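Quiénes somos

En Tulo nos gustan las mesas. Las de comer, las de trabajar, las de hacer deberes mientras alguien pela patatas al lado. Empezamos en un garaje con 2 bancos prestados y muchísimas ganas, y hoy tenemos taller propio, una tienda pequeña y un catálogo que cabe en una hoja (¡y así queremos que siga!).

Jahangir Jayasinghe dibujó la primera, la Riris: cuadrada, sin cajones, pensada para pisos donde la misma mesa sirve para todo. Después llegaron la Liao, más baja, y la Heston, que se alarga para las visitas.

Trabajamos con maderas claras porque nos encanta ver la veta y las juntas entre tabla y tabla. Con luz cálida el tono tira a miel, y una botella o cualquier cosa que se quede encima parece que siempre ha estado ahí.

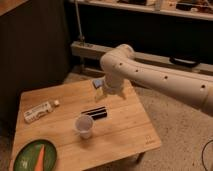
Cómo trabajamos

Cada tablero reposa 19 días en el taller antes del lijado final, que hacemos a mano en 3 pasadas. Luego va el aceite, y otra vez a esperar. Si tu mesa se mancha o se raya con los años, tráela y la repasamos contigo; aprender a cuidarla es media diversión.

Visítanos

El taller abre por las mañanas. En marzo hacemos jornada de puertas abiertas, con plaza para 30 personas. Escríbenos antes y te guardamos sitio.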